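PRESS RELEASE

Gramora Airport opens second customs hall for arriving passengers

Gramora, January – The Gramora Airport Authority has opened a second customs hall at the international terminal, together with new rules for how cash and valuables are declared, counted and stored. The hall is in use for all arrivals from outside the country, day and night.

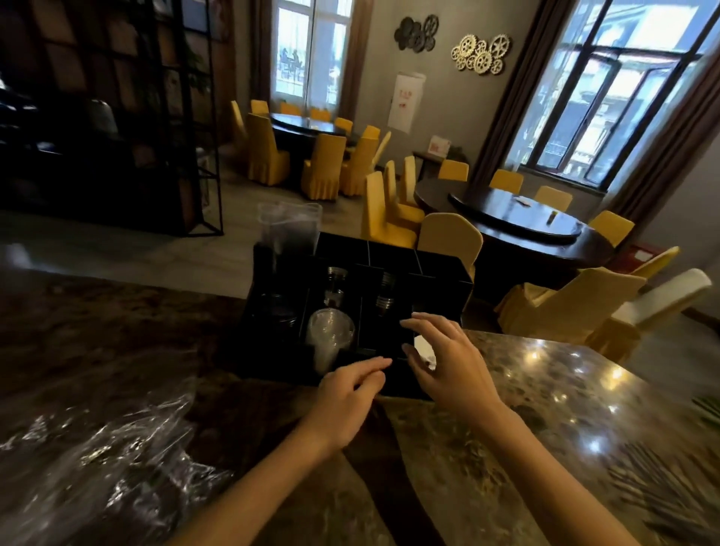
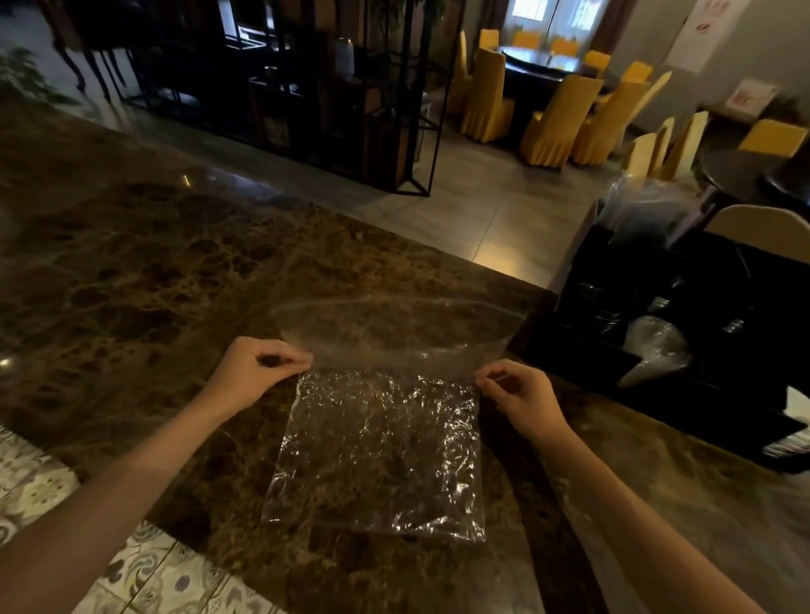

Two views taken at a marble counter: a black divided organizer, and a clear zip-top bag held open.

The new hall stands on the east side of the terminal, next to the baggage belts. It has 9 inspection desks, one separate room for the declaration of cash, and a waiting area with seats for families. Until now all passengers had to go through the old hall, which was built when the airport received only a few international flights in a week. In the busy summer months the line often reached back to passport control.

The work on the building took 19 months. It was carried out by the construction firm Kanholm, which also renewed the lighting and the floor in the corridor between the gates and the baggage area. The cost was paid from the airport's own income and from a loan of the Urkau regional government.

"Our passengers have waited a long time for this hall, and I want to thank them for their patience," said Iraklis Petridis, director of the Gramora Airport Authority. "A person who comes home after a long flight should not stand one more hour before he can see his family. With the second hall we can open more desks when two or three planes land close together."

New rules for declared cash

With the opening of the hall, the airport customs office also starts a new procedure for cash. Every passenger who carries money above the legal limit must fill in a declaration form before reaching the inspection desks. The forms are available in four languages and can be taken from the stands beside the baggage belts. Cabin crew and ground staff follow the same procedure as passengers, without exception.

The money is counted in the declaration room in the presence of the passenger and of two customs officers. The passenger receives a signed receipt with the amount, the currency and the time. If the money is kept by customs, it is closed in a numbered container and brought to the bank in the city at the end of the same shift. Large amounts will no longer stay in the airport office during the night.

Last year the customs office at Gramora registered 853 cash declarations. In most of these cases the passenger could continue the journey after a short check. In a smaller number of cases the money was held until its origin was explained, and some files are still open with the public prosecutor in Urkau.

"We do not want to make travel difficult for honest people," said Tarek Naciri, head of the customs office at the airport. "Many passengers do not know the limit, or they think that it is for each suitcase and not for each person. When they ask us first, the matter is finished in a few minutes. When they say nothing and we find the money, it becomes a long matter for everybody."

Security at the offices

The authority has also changed the entrance to the customs offices. Staff now enter through a controlled door with a personal card, and visitors must register at the information desk in the departure hall. Airport police are present in both halls at all hours. The guard service for the outside gates and the parking areas was given to the company Farouk under a contract of 2 years.

These changes were decided after a review of safety at all offices where money or confiscated goods are kept. The review was finished last autumn, and its main points were discussed with the airlines and with the staff unions.

Information for passengers

Passengers with nothing to declare can use either hall and should follow the green signs. Passengers with goods or cash to declare must use the new hall, also when their baggage arrives on the belts near the old one. The old hall will close for repairs between 1 a.m. and 5 a.m. until the end of spring – during these hours all arrivals will be sent to the new hall.

The airlines have been asked to give out the declaration forms on board before landing. Passengers who have questions about the limit, or about goods which need a permit, can speak with the customs information desk on the ground floor of the terminal.

Media contact: Press Office, Gramora Airport Authority, International Terminal, Gramora. Visits to the new hall for journalists can be arranged through the press office.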